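Point d'étape d'avril, projet Arkunbridge : les recettes de nos aînés, volet cuisine à la vapeur

Bonjour à toutes et à tous,

Comme promis, je vous envoie des nouvelles du livre, un peu en vrac parce que j'écris entre deux relectures (il est 23 heures et la cafetière vient de rendre l'âme). Pour ceux qui prennent le train en marche : la fondation Lengyel nous finance pour recueillir, tester et publier les recettes de famille des habitants de Vatov, avec les récits qui vont avec.

Côté collecte, c'est la bonne surprise du trimestre ! Nous en sommes à 195 recettes enregistrées, contre une petite centaine à l'automne. Les après-midi d'entretiens au foyer marchent très bien, surtout depuis qu'on a laissé tomber le questionnaire. On pose une seule question, « qu'est-ce qu'on mangeait chez vous quand il pleuvait ? », et c'est parti pour une heure.

Le chapitre des pains et brioches vapeur est le plus avancé. J'ai repris toutes les quantités en grammes, parce que « un bol de farine, le bol bleu » ça ne passe pas à l'impression. Il reste un désaccord sur le temps de repos de la pâte, trente minutes selon les uns, toute une nuit selon les autres, et je penche pour garder les deux versions. 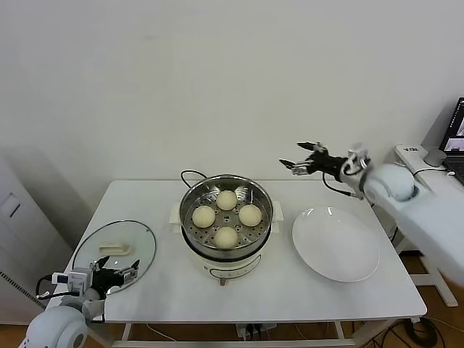

Wichai Petchrat trouve que garder deux versions va embrouiller les lecteurs, et qu'il vaudrait mieux une recette principale avec la variante en note. Il ajoute que sa grand-mère n'aurait jamais laissé la pâte dehors toute une nuit, sauf en hiver. Je n'ai pas encore tranché, mais la note en bas de page me tente, surtout si on y glisse la remarque sur l'hiver !

Passons aux sous. Sur l'enveloppe transcription, il nous reste 800 euros, ce qui couvre six entretiens, pas un de plus. Or il y en a presque 30 en attente. Je vous propose de basculer une partie de la ligne « déplacements », qu'on a très peu entamée (tout le monde habite à deux rues, ou presque). Dites-moi si un simple mail suffit ou s'il vous faut un avenant.

La maquette, maintenant. Veronika Szekeres m'a envoyé deux essais de double page et j'aime beaucoup le second, avec le récit à gauche et la recette à droite. Le caractère est encore trop petit pour nos lecteurs les plus âgés, elle va le remonter d'un cran. 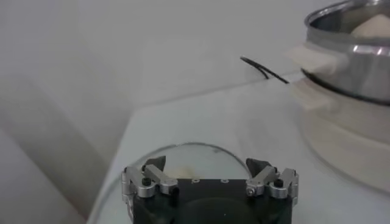
Ça nous fera gagner en confort mais perdre de la place, donc il faudra sans doute couper dans les soupes, où j'ai quand même quatre bouillons de poule qui se ressemblent comme des frères. L'imprimeur, Inance, attend le nombre de pages définitif avant de confirmer son devis. Je le relance dès que la maquette est calée.

Ce qui coince encore : les autorisations. Plusieurs familles ont donné leur accord à l'oral et je cours après les signatures. Je repasse au foyer avec les formulaires et un gâteau, ça aide.

Je vous joins le tableau des dépenses et le chapitre des pains en version de travail. Soyez indulgents avec les accents, le logiciel en a mangé la moitié.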